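Samamthorpe Village Forum > Home and Garden > Small round tables, are they worth it?

geetha_kurian
Tue 14 October
Hello all, hoping for some wisdom before I part with any money. We are rearranging the back room so that my mother can eat with us when she comes to stay in December, and I have rather fallen for the idea of a round table. The present one is a great oblong thing that came with the house and everybody bruises a hip on it. Something pale and plain, pushed fairly near a white wall, is what I have in my head.
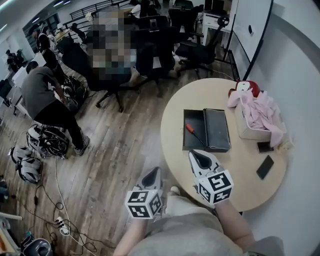
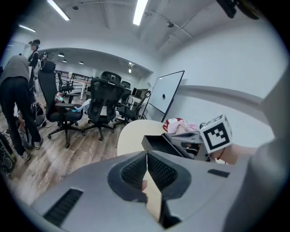
My husband says a round table wastes the corners of a room and that we will be forever dropping things down the back. He may have a point, but I do like being able to see everyone's face while we eat, and Mum is a bit deaf in one ear, so it would help her to have us all closer. The room is narrow at the window end. Has anyone lived with one for a good while and still liked it?

Tundard
We have had ours for 7 years and I would not go back. Four of us sit at it every day and we squeeze in six at Christmas if people keep their elbows to themselves. Do look at the legs before you buy, though – a single pedestal in the middle is so much kinder on the knees than four legs round the outside.

bellik50
I'm going to disagree, sorry Geetha! Ours was lovely for tea and toast and hopeless for a proper Sunday dinner. Once the potatoes and the gravy were in the middle there wasn't room for a glass. We sold it for £50 and got a drop-leaf, which folds flat against the wall when it's only the two of us.

Tundard
You want a sideboard for the potatoes, Bellik. That is hardly the table's fault.

bellik50
And where does the sideboard go in a narrow room??

Thampi
Could I suggest cutting the shape out of old newspaper first? Tape the sheets together, lay them on the floor and leave them there for a weekend, with the chairs pulled out as if people were sitting down. We were all set to order one 100 cm across and found we couldn't open the oven door.

geetha_kurian
Oh, the newspaper is a very good idea, thank you Thampi. I shall do it on Saturday when the grandchildren aren't here to skate on it. Bellik, was your drop-leaf steady? Mum leans quite hard on the edge when she gets up.

bellik50
Steady enough with the leaves up, but I wouldn't lean on the very end of it, no. Sit her at the fixed part in the middle.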